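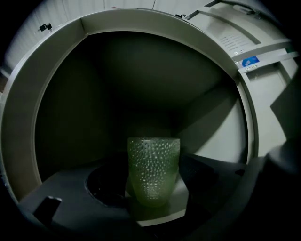
Slide 1. The green cup with the bumps.

What We Leave in Lockers
Tania Ekanayake, Skoltport staff day, 11/9/20

Start with the cup. Leave it up while people find seats. Ask who has one like it at home (I have two, both bought for picnics I never went on). Cups are my favorite thing to talk about because everybody thinks they'll come back for them, and then it's April and we've got a box full.

Say thanks to Catríona Madigan for the sign-out sheets. She went through 1,552 lines of handwriting for me, some of it in green pencil!

Floor first, then lockers

I always start new people on the floor. Gray tile, nice and glossy, easy to mop, and a wooden slatted platform so you've got somewhere to stand while you hop around with one sock on. Next slide.
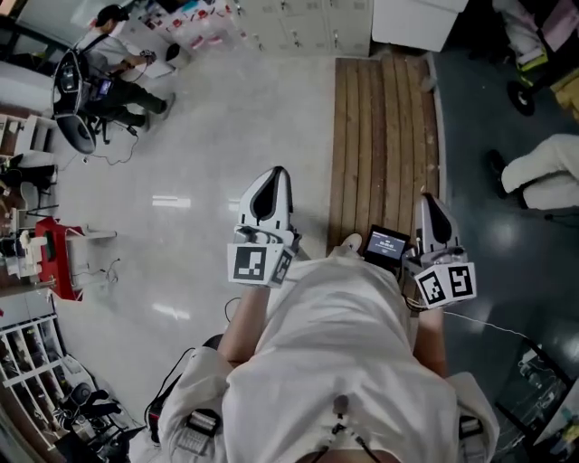 and the slats are where I'd spend the money, if anybody is asking. Planks get dark streaks and wear marks, fine, that's wood. But lift them when you mop. Grit goes down between the planks and stays there. I do mine Monday and Thursday. The Quinlan building does theirs once a week and I'm not going to say anything about that, Pete's team is sitting right there. (Wait for laugh. If no laugh, move on fast.)

Now doors. Pale gray metal, vent slots, key in the lock when it's free. Please check both levels when you close up. People look in the one at eye level and skip the one underneath, and small light-colored things on a shelf are so easy to miss.

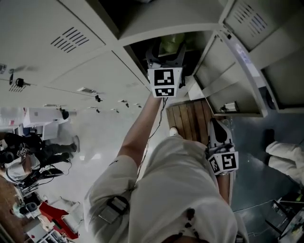

Keys

We lost 46 last year. I'll let that sit for a second. A new lock is cheap, my afternoon isn't. Put a fob on every key, a big one, I like black but do what you want.

Pass the sample fobs around here. GET THEM BACK.

Questions, then coffee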